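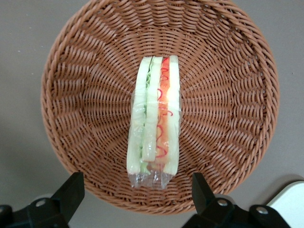 Devari support say the bread order form is timing out for them too, so at least it's not my laptop this time. Ticket 221, still open, and I've been poking at it since breakfast.

What I know so far: the Terncombe shop saves fine, but Irnthorpe hangs on the last page every single time – I've tried 4 browsers (yes, even the ancient one). The product list for Irnthorpe has 1,343 lines in it, most of them old rolls and fillings we stopped doing ages ago, and I did wonder if that was choking it.

Hid all the old lines, logged out, back in, and the order went through in 4 seconds! Brilliant. The delivery slot has gone back to the default though, so I've set it again by hand. Leaving this open until tomorrow's order has saved.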